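Notia (asteroid)

Notia is a small asteroid in the inner part of the main belt, between Mars and Jupiter. It was found in February by Ona Šimkus, who was checking survey plates at the Arbridge observatory. The name was proposed by her colleague Tahsin Sarkar.
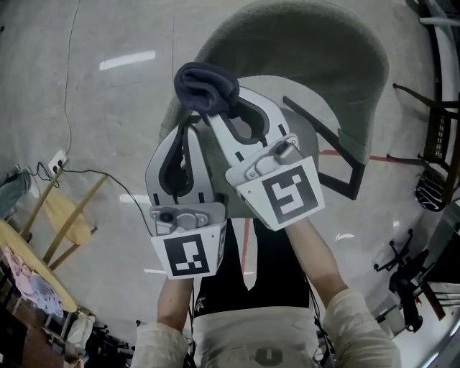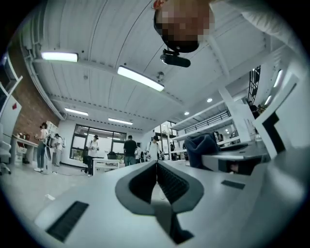
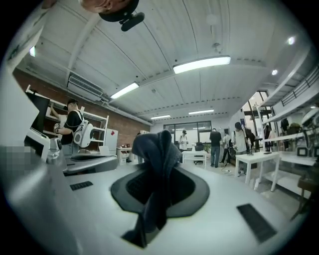 How wide is Notia?
It measures 2 kilometers across at its longest, based on brightness readings taken at Arbridge and Trildale.

Rotation and surface
Notia turns once every 10 hours. Its light curve has two uneven peaks, a sign of a long, irregular shape. The surface is dark and slightly red, and Tharushi Amarasinghe has grouped it with other carbon-rich bodies. Elspeth Menzies argued for a stony makeup in an earlier paper, but later spectra did not support this.

Orbit
The orbit is tilted slightly to the plane of the planets. Notia does not cross the path of Earth. Its position is known from 2,000 separate observations, most of them made with the Alvarado telescope.

See also
Main belt
Light curve
Minor planet naming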